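Breltumdale Chores, simulated set
README

Welcome, and thank you for taking the time to read this before downloading anything. We know most people skip the README and come back to it when something breaks, and that's fine too, but a few things in here will save you an afternoon.

What this is

Breltumdale Chores is a collection of simulated robot episodes put together to help with one plain question: can a machine do the small jobs of a house or a workshop yet? We mean the dull ones. Wiping a counter, clearing a bench at the end of a shift, putting a thing back where it was found. The project started as a long lunchtime argument at Medberg, where half the table was sure that a two-finger gripper would be tidying kitchens within a couple of years and the other half had tried to get one to pick up a teaspoon. We're still somewhere between those two camps, and we've tried to build a set that's useful to both.

There are 2,073 episodes in this release, spread over 38 chores. Of these, 661 are marked as failures by our reviewers, and we've kept every one of them in. Please don't filter them out without at least having a look first - they're the part we learned the most from.

What's in the folders

Each episode has its own folder with the camera frames, the gripper state at every step, the instruction in everyday English, and a short outcome note. The instructions were typed by several people over the spring, so you'll find "wipe down the counter," "give the counter a wipe" and "counter needs wiping pls" all living happily together. We thought about cleaning that up and decided to leave it, as people don't talk to their appliances in one voice either.

The outcome note is either "done," "partly" or "failed," followed by a sentence or two in the reviewer's own words. "Partly" is the slippery one. Two reviewers looked at each "partly" episode, and where they couldn't agree you'll see both notes.

What the gripper camera sees

The wrist view looks out past the fingers, and in many episodes it has very little to go on: large surfaces, an edge or two, and whatever is left of the floor. A person standing at a counter knows where it ends without thinking about it. A policy working from frames like these has to get that from a change of material and a straight line. 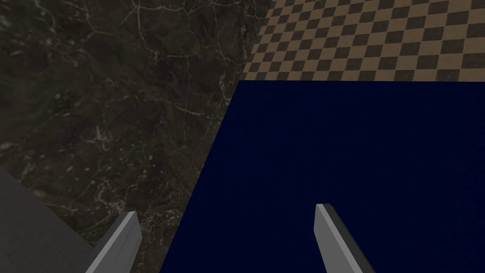
Open fingers, dark blue on one side and veined marble on the other, in both frames.
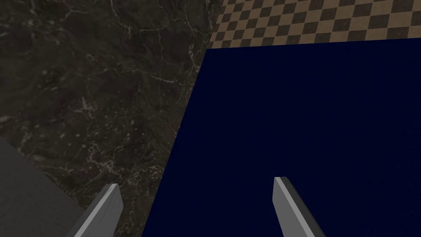
Jahangir Kodikara read an early draft of this card and wrote back that we were being too gentle about it. In his view the set shows machines can't do chores yet in any sense a tired parent would accept, and a score on 38 jobs in a tidy simulated room shouldn't be dressed up as progress toward a real kitchen, where the sponge is under something and the something is sticky. He'd also like us to stop calling a wipe "done" when the cloth has merely traveled over the counter. We think he's right about the wiping, and the outcome notes for those episodes were gone over again in July with a stricter reading. On the larger point we're a little more hopeful than he is, but we did take the word "capable" out of the introduction, where it had been sitting rather proudly.

Known problems

Dark surfaces are overrepresented. We liked how they looked, and by the time we noticed, a good share of the rendering was finished. If your policy does well here, try it on something pale before you celebrate.

There is no water, grease or crumb simulation worth the name. The wiping chores teach motion and coverage, and they can't tell you whether a counter ended up clean.

In 70 episodes the gripper state runs one step ahead of the frames. They're listed in the file of known issues and we'll re-export them when we can. If you train on short windows you'll want to drop them for now.

Cloth behaves more politely than cloth should. Anyone who has folded a fitted sheet will see this at once.

Suggested use

Pretraining, failure detection, and checking whether your model can tell a surface it's meant to work on from the one beside it. Please don't use the set alone to claim that a robot is ready for somebody's home. If you have a real arm and a real counter, even a handful of trials alongside our numbers would make a much better paper, and we'd love to read it.

Thanks

To Figueiredo for lending us render time through the spring, and to the people at Bindomel who sent chore lists from their own shop floor, including one that only said "the bin, again." It's chore 31.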